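1/ We're back from nine days in the Outer Hebrides, and a few people asked for the practical bits. I'll post them in order. Travel only, no poetry.

2/ Getting there. We flew to Glasgow, hired a small car and drove to Oban the next morning. Allow a full half day for that drive if you want to stop. We stopped at Luss and again at Inveraray for soup.

3/ The ferry to Barra is run by CalMac, short for Caledonian MacBrayne. Book the car space as early as you can. Foot passengers have a much easier time of it. We travelled in May and the sailing we wanted was already full for cars, so we moved everything by a day.

4/ The crossing takes the better part of five hours. Sit on the port side going out through the Sound of Mull. The café does a decent mac and cheese and the queue is shortest right after departure.

5/ Barra first. One road loops around the island and you can drive it before lunch, though you shouldn't. Castlebay has a grocery, a fuel pump and a couple of places to eat. Book dinner. We didn't on the first night and ate crackers and cheese in the car.

6/ The airport is on the beach at Tràigh Mhòr and the flights are timed to the tide. You can watch from the edge. When the windsock is up, stay off the sand.

7/ Accommodation. We used a small outfit called Dalbridge for the cottage on Barra and again on South Uist. Both places were clean and warm, with good showers and thin curtains. It stays light very late, so bring an eye mask.

8/ Petronella Nkuna, who I travelled with, doesn't drive, so I did all of it. We put 400 miles on the car over the whole trip. Most of the island roads are single track with passing places. Pull in on the left, or stop opposite if the passing place is on the right, and let people behind you go by.

9/ Fuel is pricier out there and some pumps keep short hours on Sunday. Fill up on Saturday. The same goes for groceries, especially on Harris and Lewis, where a lot is closed.

10/ Eriskay to South Uist is a causeway, so no booking needed. The ferry from Barra to Eriskay takes 40 minutes and was the prettiest part of the trip. We saw seals on the rocks near the slip.

## Packing

11/ What I was glad to have:

- waterproof pants as well as a jacket
- a toque, every single day
- a thermos
- paper map (my phone had no signal for long stretches of North Uist)
- cash for the honesty boxes, mostly eggs and baking

12/ What I carried and never used:

- umbrella, the wind makes it pointless
- swimsuit
- second pair of good shoes
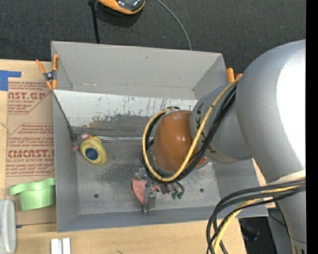

## Costs and bookings

13/ My share came to $1,224 Canadian, not counting flights. That covers half the car, half the cottages, ferries, fuel and food. We cooked most nights. Eating out every evening would push it up quite a bit.

14/ We had one tour booked, a boat trip on Friday with a skipper called Jakov. It was cancelled for swell and he refunded us the same afternoon. Don't leave your boat trip to the last day – we did, and there was no spare day to move it to.

15/ I kept the bookings in an app called Ondeck. It was fine. It works offline if you open each booking once beforehand, which I only learned at the ferry terminal in Oban.

16/ If I did it again I'd skip the single night on Benbecula and give it to Harris. Luskentyre needs a whole day, and we had 11 in the morning until mid-afternoon.

17/ Going north through the islands worked well for us, with the wind mostly behind the cyclists we kept passing. We came off at Stornoway and drove back down from Ullapool.

18/ I'll answer questions about ferries and cottages tonight. I know very little about camping out there, so ask someone else about that.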